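How to Put a Bright Binding on a Fuzzy Blanket

Posted in: Sewing, Beginner projects

I love a fuzzy blanket, and I love it twice as much with a colored edge. A plain throw looks a bit like it came out of a plastic bag (mine did!), and then you run a strip of color around it and suddenly it's the nicest thing on the couch. You need one free evening, a sewing machine that can do a straight stitch and a zigzag, and a little patience with fluff. If you've never sewn binding before, start with this one, because the pile hides so many wobbles.

What you'll need

A fleece or plush throw, any size. Mine measured 200 inches all the way around.

Double-fold bias binding, wide kind, enough to go around plus an extra foot for the join. I used the Ponari cotton in red.

Matching polyester thread. The Brelletti red number 808 is so close to the Ponari that I can't find my own stitches, and a 700-yard spool will do this project with plenty left over.

Clips. Pins vanish into the pile and you will find them later with your foot.

A walking foot if you have one. I sewed my first two blankets without it and they came out fine, just slower.

A size 90 ballpoint or stretch needle.

A lint roller and a vacuum cleaner. You'll see.

Step 1: Wash everything

Wash and dry the blanket the way you're going to wash it for the rest of its life. Do the binding too, in a mesh bag, with a color catcher if it's red. I skipped this once with a cream throw from Nesenby and got a pink throw from Nesenby.

Step 2: Trim the edge and round the corners

Most store-bought throws have a folded hem or an overlocked edge. If it's thin and flat, leave it on and cover it up. If it's bulky, cut it off as close to the stitching as you can with long, smooth strokes.

Now for my favorite trick. Put a dinner plate upside down in each corner, touching both edges, trace it with chalk and cut along the line. Rounded corners mean no mitering! Bias binding stretches around a curve all by itself, and it's such a pleasure to watch it go. A saucer gives you a tighter curve and is harder to sew, so go with the big plate for your first one.

Take the vacuum cleaner to the edge right after you cut. Then once more.

Step 3: Flatten the pile

Set your machine to the widest zigzag, length 2, and sew all the way around, close to the edge. It squashes the fluff down so the binding can close over it. Don't pull from behind. If the edge starts to ripple like a lasagna noodle, lower the presser foot pressure or lengthen the stitch a bit.

Step 4: Clip on the binding

Start in the middle of a long side, never on a corner. Leave a tail of six inches hanging loose. Open the binding like a little book, push the blanket edge all the way into the fold, and clip. On the straight sides I put a clip every hand's width, and on the curves I crowd them in, nearly touching.

One side of the tape is a hair wider than the other. Keep the wider side underneath and you'll catch it every time.

Along the curves, stretch the outer fold gently and let the inner edges lie easy. If they pucker, take the clips off and try again. It's a good moment to put a record on.

Step 5: Sew

Longer straight stitch, slow speed, needle close to the inside edge of the tape. Hold the weight of the blanket up on the table or a chair next to you, or it will drag to the floor and take your nice line with it. Stop on the curves with the needle down, lift the foot, turn a little, carry on. My friend Simão Henriques does his whole blanket in zigzag because he likes how it looks on top, and I have to admit it's very cheerful on red.

Stop when you're eight inches from where you started.

Step 6: Join the ends

Overlap the two tails, trim them so they overlap by an inch, fold the top one under by half an inch and tuck the raw one inside it. Clip, sew across, and backstitch at the end. There's a neater diagonal join, and the Oláh binding booklet has a good drawing of it, but on a fuzzy blanket I really can't tell them apart.

Step 7: Check the back

Turn the whole thing over and run your fingers along the seam. Wherever the tape has escaped, and it will have somewhere, clip it and go over that bit again. Brush the trapped pile out with a dry toothbrush and you're done! 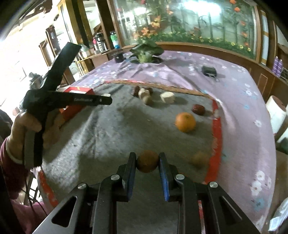
Picking the color is the part I could talk about all night. My rule is to choose the binding you'd want to see from across the room, and to let it be a lot stronger than the blanket. Red on gray is my favorite by miles: see how clearly the trim stands out down the right side and around the curve, even on top of a lavender tablecloth full of small white and blue flowers. A paler tape would get lost with that much pattern underneath. Tan is lovely too if you want something quieter, and on a white blanket I'd go straight to mustard. If you can't decide, lay a few inches of each tape on the fluff, leave them there overnight and look again at breakfast.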